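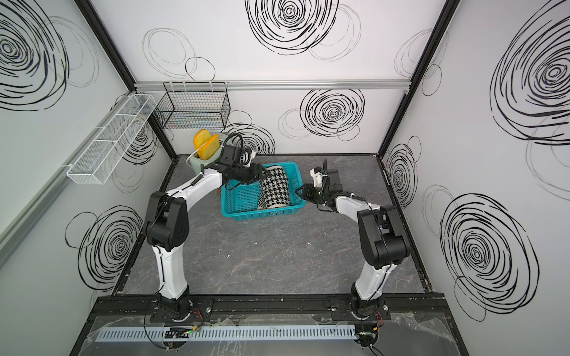

Fig. 1. Two arms on one rail, grippers either side of a teal basket.

Week 3 – What does the bench really cost?
Notes by Bijan Bahrami, Trusville campus

Okay, so last time we got as far as the arms, and everybody's budget stopped right there! Mine did too, the first year I did this. Look at Fig. 1 again and write down everything in it that isn't an arm. Rail, wall panels, cable duct, cable ties, wire baskets, the little circuit board, even the toy toaster (props are a line item, please give them one).

My own rule is to take the arm quote and set aside roughly 29 percent on top for the small stuff. Pender, our pretend buyer for this course, left $1,000 for it and had spent the lot by November, mostly on cables and brackets.

Things to ask before you sign:
- Does the price cover 2 grippers or one?
- Who pays shipping on a repair? (Karunaratne's quote doesn't say – call and ask.)
- How long is the wait for a spare motor?
- Will the rail fit the table you already have?

Draft budgets are due 16th March, one page, in a spreadsheet if you can stand it. Put the Nerden quote next to the other one so I can see both totals.

We use cookies to remember your settings. Accept | Manage

Related notes
Week 2: Reading a supplier quote
Week 4: Lease or buy?
Spare parts worksheet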